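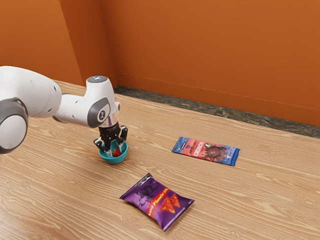
Small Animal Care, evening class
Handout 4: Drinking, weighing, and the cat with tired kidneys
Tutor: Hiwot Gebru

Read before Wednesday. Bring your own notes on Lencho, we start with him.

Recap from last time. Kidneys filter blood, hold back water. When they wear out the cat can't concentrate urine, so pees more, drinks more to keep up. Owners notice the litter box first, usually. By the time there are signs a lot of function is gone already. Older cats mostly, but don't rule out a young one.

Signs to write down
Thirst up
Bigger clumps in the tray
Weight dropping, often over the back and hips
Dull coat, bad breath
Picky with food, sick in the mornings
Sleeping more (easy to put down to age)

None of these is proof by itself. Thyroid and diabetes can look much the same at home. Vet needs blood AND urine, same visit if possible.

Measuring water
Fill with a measured amount, same time each day. Next day measure whats left, subtract. Three days minimum, one day tells you nothing. Multi-cat house – seperate them if they'll stand it, otherwise you only have a total. Wet food counts as water too, lots of you forgot this in the last exercise.

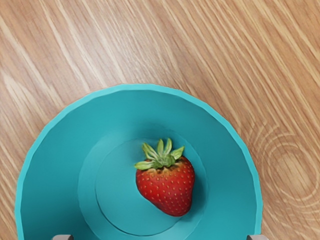

Change of food during the three days = start over. Same if the heating goes on or the cat gets into a dripping tap. Note it anyway.

Worked case: Lencho
Neutered male, 13, indoor, lives with Idris Jarman in Stolstead. Dry food only. Came in for a nail trim, Idris mentioned he was filling the water twice a day.
Day 1, drank 600 ml
Day 2, same again
Weight 4 kg
So 150 ml per kg per day. Way over. Anything above 100 per kg we call excessive, and plenty of vets want to look into it sooner then that.
He also lost weight since his last visit, 900 g. On a cat that size it's a lot! Work out the percentage yourselves, use the OLD weight on the bottom, not the new one.

Never restrict water. Came up in two of your answers. A thirsty cat with bad kidneys that can't get to water dries out fast and can crash.

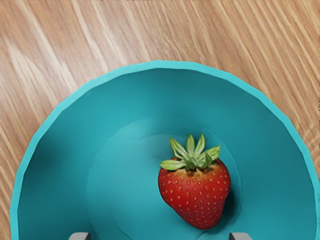 Home care once there's a diagnosis
Kidney diet, brought in slowly, over a week or more. If he won't eat it tell the vet – a cat that stops eating is the bigger problem
More than one water station, away from the tray
Wash bowls daily
Warm the wet food a little, helps the smell
Weigh weekly, same scale, write it down
Tablets exactly as given, no human painkillers EVER

Weighing: hold the cat, step on, then step on alone, subtract. Bathroom scales are rough, so a baby scale is better if you can borrow one. Reads to 30 g or finer is fine.

For Wednesday
1. Lencho's percent weight loss, show working
2. Second cat, Hisby, 3 kg, drinks 30 ml a day on wet food only. Worried or not, and why
3. One page on how you'd explain a urine sample to a nervous owner

Hand in on paper please, I can't open half the files you send me. Next week blood pressure and eyes.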